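Ticket: Kirano finger set drops or misses thin handles near front wall of bin
Site: Prultescombe, bench cell
Status: Open, waiting on parts
Opened: 3/16/18
Owner: Rasmus Rimkutė
Priority: Normal

Summary

Changed the gripper from the Rozīte parallel jaw to the Kirano linkage type at the start of the comparison. Same arm, same controller, same pick list. The Kirano is better on the toys and worse on the garden tools. Faults are of two kinds: a protective stop on the way down, and a closed grip with nothing in it that the controller reports as a good pick.

Setup

Mixed bin, objects dropped in by hand, no sorting. Overhead camera for pick points. Each gripper to run 300 picks before anything is written up. Force limit on the downward move set to 35 N for both. Grip force left at the supplier's default. Pick points come from the Travomville planner, version unchanged between the two runs.

The Rozīte run is complete. The Kirano run was paused at the third protective stop.

Log

Entry 1. First stop. Arm halted on descent over the front of the bin, controller showed a force limit fault. Cleared from the handheld, jogged up, restarted. Put down to a bad pick point and carried on.

Entry 2. Second stop, same area. Pulled the saved pose. The fingers were open across the short axis of the handle, so the outer finger had to come down between the handle and the front wall. The gap there is less than the width of the finger pad. The Rozīte jaw has thinner fingers and gets away with it.

Entry 3. Told the planner to keep the outer finger clear of the walls by the full pad width. No more stops at the front wall for a while, but it now refuses most picks on anything lying along a wall and reports "no valid grasp". Moved the margin back to half a pad. Third stop came soon after. Run paused.

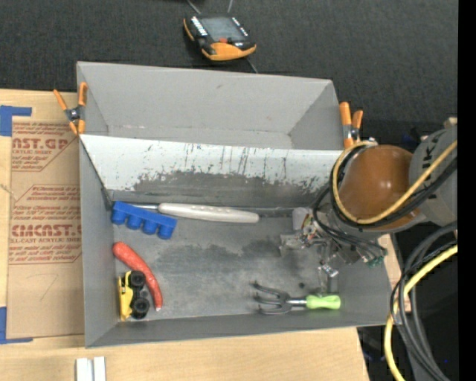 Wall clearance is not the whole of it. The false good picks happen away from the walls too, and they need separating from the stops before anything goes to Kirano. For the next test I want one difficult layout held still and tried repeatedly. The hand cultivator with the green handle, lying level near the front wall, will do for the stops. The long tool with the pale tapering handle, flat against the foot of the divider, will do for the other fault: its shaft runs behind the blue block, so the usable part is the handle end and the divider slopes away above it. Leave both where they are between attempts and put them back by hand if they move.

Entry 4. Checked the finger closing path on the bench with the arm powered down. The Kirano fingertips do not travel in a straight line. They swing, and the tips drop by 3 mm between fully open and closed. The Rozīte tips stay level. The planner has no entry for this and treats both as straight. On a tall object it makes no difference. On a thin handle lying flat, the pads either finish too low and press on the floor or, if the height has been raised to avoid that, meet above the handle.

Entry 5. Added a height offset that changes with opening width. Quick test on the cultivator: the downward force at closing is lower and there was no stop in the attempts made. The long handle is still unreliable. Sometimes one pad rides up the divider.

Entry 6. Looked at the false good picks. The Kirano driver reports "object held" when the motor current passes a threshold. Fingers closing on each other also pass it. The Rozīte driver compares final width with fully closed, which is a better test. Have asked Kirano whether position at stop can be read on this firmware. No answer yet. As a stopgap, the script now reads the finger encoder after the lift and rejects anything under the minimum width. It costs a little time on each cycle.

Entry 7. Cable check while the arm was parked. The gripper lead is rubbing at the wrist when the last joint goes past its usual range. No damage to the jacket. Limited the joint in software and will fit a longer loop when the spare lead comes. This was not the cause of the stops, as the fault code is different, but it would have been the next ticket.

Findings so far

Stops: outer finger pad too thick for the gap at the wall, made worse by fingertip drop that the planner does not model.

False good picks: held signal based on current only.

No fault found with the arm, the camera calibration or the controller. Calibration was repeated and agreed with the one from November.

Still to do

Fit the narrow pads (ordered). Rated for 3,000 cycles before inspection according to the order note, so log the count from fitting.
Repeat the fixed layout with both grippers, same poses.
Measure the added cycle time from the encoder check.
Restart the Kirano run from zero. Picks made before the height offset are not to be counted.
Chase Kirano on the firmware question.

Do not swap back to the Rozīte jaw before the fixed layout test is finished. The mounting plate needs a fresh tool offset each time it comes off.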